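The Bench After Hours: What Small Workshops Keep Within Reach

At the Hastton workshop, the working day is measured less by the clock than by the state of the benches. In the morning the metal tops are clear. By four in the afternoon they hold a record of every repair begun, interrupted and taken up again.

Hastton opened its shared benches to residents of Tivmont three years ago and logged 729 visits in its most recent season. Most visitors bring modest work: a shelf that has pulled away from the wall, a cabinet door that no longer closes, a lamp in need of a new bracket. The parts involved are small and inexpensive, and they are easily lost.

The workshop's answer is a storage system supplied by Flodovik, with 142 shallow drawers arranged by thread and length. Angle brackets have a cabinet of their own. Members are asked to return unused screws before leaving, a rule observed with varying success. An inventory taken in July found 346 loose fasteners on benches, on window ledges and in the pockets of shared aprons.

Masking tape is the most heavily used supply. It marks drilling points, labels parts and holds a joint in place while a second hand is found.

Food is a more delicate subject. The house rules, drafted with the neighboring Mangubat studio, permit closed drinks and dry snacks at the benches. Peanuts have become the customary choice — they keep well, they are easily shared, and a bag can be put down at a moment's notice. Salt is wiped from the metal at closing time, along with filings and pencil dust.

A second room is planned for the coming year, with deeper benches and additional wall sockets.

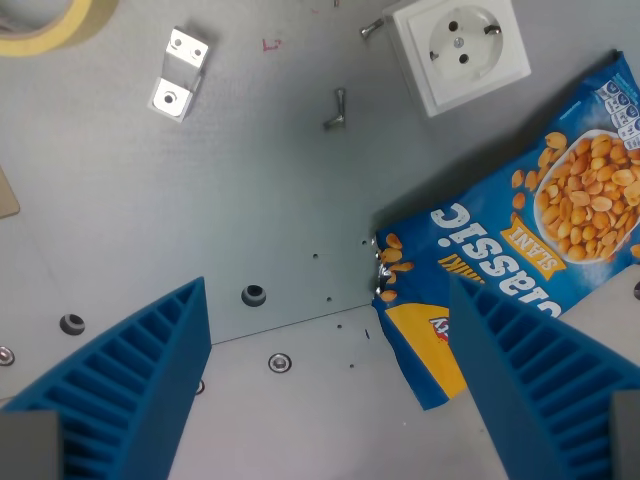 Page last changed: July, 4:10 p.m.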